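Isska meeting room chair, black
2 min read
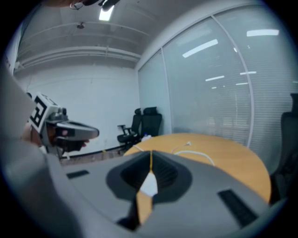 Black office chairs against the back wall, beside the glass partition.

The Isska is a plain office chair in black, sold by Jasix for meeting rooms and shared desks. It comes in one size and one colour. The seat height adjusts by a lever under the right-hand side, and the chair is rated for users up to 100 kg.

Delivery is from our Grorstead warehouse. Orders placed before noon on Friday go out the same day. Each chair arrives in a single box with the tools needed - allow 28 minutes to put the first one together.

Spare castors and gas lifts are kept in stock. Quote part number 774 when ordering castors. The Leite arm set fits this chair and is sold separately.

Shared 3,365 times

3 comments

deskbound_k
Do the Leite arms fit the older Isska, the one with the round lever?

millrow
We've got these in our meeting room. Fine for an hour or two, bit firm after that.

Tansy44
Castors mark our vinyl floor. Soft ones would be good - are they planned?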